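The Quiet Case for Grey Carpet

By Mafalda Lobo
21/08/2018

Joaquim Marinho has been fitting floors in and around Quintela for 20 years, and he can tell you what most of his customers will pick before they have opened the sample book. They want grey, and they want it with a fleck in it.

I went to see him because I had a floor of my own to sort out. My workroom in Ildale had bare boards, which looked fine and were cold from October onwards. I had a plain cream offcut in mind. Marinho looked at my shoes and suggested I think again.

A plain carpet shows everything. Crumbs, thread, pencil shavings and the track from the door to the desk all stand out against one flat colour. Mix white and dark grey fibres and the eye stops looking for marks. The floor still needs vacuuming, but it can wait until the weekend.

The other point in its favour is that it goes with strong colours. A strip of bright yellow looks sharp against it, and so would red or a good blue. On cream, Marinho says, the same yellow can look like something left over from a nursery.

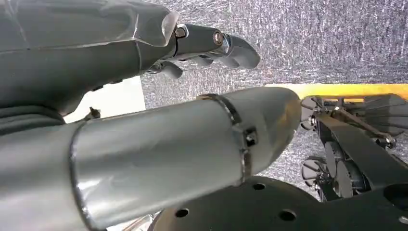 Choosing the pile

For a room where people work, go low. A deep pile is pleasant under bare feet and a nuisance under a chair. Small screws vanish into it. I dropped a needle in my sister's lounge in February and we never found it.

Ask to see the sample on the floor, a few paces away, in daylight. Held up to your nose, a speckled carpet looks busy and you notice each fibre. From standing height the streaks run together into a soft mid-grey. Look at it again in the evening with the lamps on, as some greys turn brown under a warm bulb.

Marinho's shop keeps a range called Pravia, and the one I took home to try was number 2466. I had it on the landing for 11 days and walked over it with tea. It went back with one small stain, which I paid for.

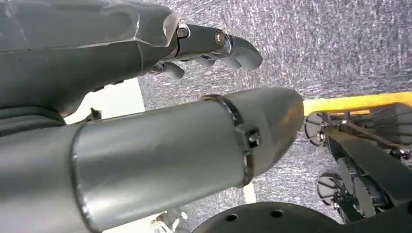 Speckled grey carpet.

Looking after it

Vacuum in two directions, slowly. If something spills, blot it with a white cloth and work from the outside in. Don't scrub, or the fibres will go fuzzy and the patch will show more than the stain did.

Keep the offcuts. Mine are rolled up under the stairs, labelled with the number and the name of the shop in Murnen where I bought the underlay.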